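The Arnach gripper had two fingers and no patience. It closed on the spoon at full force, every time, and the spoon shot off across the counter. She logged it as a drop and put the spoon back on the plate.

The Nendach was slower. It had done 400 pickups since Tuesday and lost 2. She did not like it any better for that. It hummed when it waited.

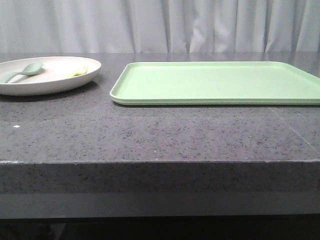
The counter before the evening run, spoon on the plate, tray clear.

At six she bolted the Nendach back on and started the program. Plate to tray, tray to plate. The company wanted a winner by March – one arm, one gripper, one line in the budget.

Around pickup 495 she stopped watching the screen and watched the curtain. The hum went on behind her. When it quit she turned, wrote down the number, and reached for the wrench.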